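Rongate Karting Help > Race craft and strategy

When do you take the mandatory stop in a two-hour kart race?

Posted by Zlatko Pavlović

Hi all! Our team (four of us, all office friends, all completely hooked) has entered the winter endurance race at Kanholm in December and I've been put in charge of strategy, mostly by being the one who owns a clipboard. I've been reading old threads here for days and I love how deep you people go, but I can't find a straight answer to this one.

The race is two hours, rental karts, and the rules say every team makes at least 2 stops with a driver change each time. The pit lane is opened after the first ten minutes and shuts for the last ten. A stop has a minimum time of 105 seconds from the entry line to the exit line, and if you go under it you get a drive-through. No refueling, no tire changes, you just swap drivers and go.

What I keep going back and forth on is full course yellows. At Kanholm they slow everybody to a crawl behind the flags and the pit lane stays open. So do I pit right away when one comes out, even if it messes up our driver order? Or do I stick to the plan and stay on track? Last year we stayed out under a yellow, the three teams around us all came in, and we ended up seventh after running third. I still think about it in the shower.

Also, we have one driver who is much quicker than the rest of us. Start with him or finish with him?

Thanks in advance, this place is great.

Nikola Georgiev
Top contributor

Oh, I love this one! Pit under the yellow. Nearly every time, pit under the yellow.

Think about what the stop costs you. Your 105 seconds is fixed whatever the field is doing. Under green, the karts you're racing cover two laps or so while you sit there. Under a full course yellow they might not even get one lap done, so the same stop costs you maybe half as much track. You'll never find that much time by driving well, I promise, and I've tried very hard.

The Kanholm lap is 620 meters if they're using the short layout (they do in winter, the back loop gets closed when it's cold). On a lap that short, a stop under green drops you right into traffic as well, and then your fresh driver spends his first five minutes stuck behind people he's lapping. A yellow stop usually puts you back out at the tail of the queue with clear road once the slower karts let you go.

When I'd stay out:

If it comes in the first ten minutes, obviously, the lane is closed.

If you've already seen the marshal walking the stranded kart back to the barrier. That yellow is nearly over, and by the time your driver gets around to pit entry it'll be green again and you've paid full price. This one has bitten us twice. Put somebody at the fence whose whole job is watching the marshals.

If you've used one stop already and you're under the halfway mark. You can still do it, but check whether the last driver can physically do more than an hour. Rental karts are heavy to steer and an hour feels like three!

About your driver order, be ready to throw it away. Have the next driver in helmet and gloves from minute ten onward, the whole race, always. We lost a podium with our number two standing in line for fries. Teams who pit well under yellow have somebody dressed and standing there, and that's about all the magic there is.

And the clipboard is a great sign. Write down the lap you stopped on and the lap the teams near you stopped on. With a half hour left the timing screen lies to everyone, half the field still owes a stop, and you'll be the only one in the building who knows you're really running second. Best feeling in the sport.

milosevic_bend

put the fast guy last. the first stint is just people crashing into each other and a good driver gets taken out same as a bad one. also check if they weigh you, at Zaltska they add ballast to make everyone equal and it slows down the swap a lot if nobody practiced with the lead blocks

I don't agree that you should always come in, if everyone comes in the pit lane gets full and you queue behind six karts. happened to me

Comment from Zlatko Pavlović

This is brilliant, thank you both! I hadn't thought about a queue in the lane at all. Does the time in the queue count toward the minimum?

Comment from Nikola Georgiev

Good catch by milosevic_bend on the queue. By the rules as you wrote them, entry line to exit line, yes, it counts. So a short wait is free as long as you're out by 105. Ask at the drivers' briefing though, and ask out loud so everyone hears the same answer! Two of the tracks I race at start the clock only when the kart stops in the box, and then a queue really does hurt. 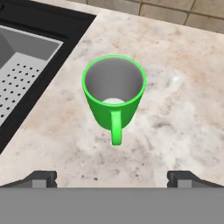 Nikola Georgiev

I forgot to answer the fast driver part, so adding it down here. I'm with the last-stint people, but only if he's calm. The last half hour is all lapping slower karts with tired arms, and a quick driver who gets annoyed by traffic will throw it into the tires. If he's a hothead, put him in the middle, give him the longest stint you can, and let your steadiest person bring it home. Have a wonderful race, and please come back and tell us where you finished!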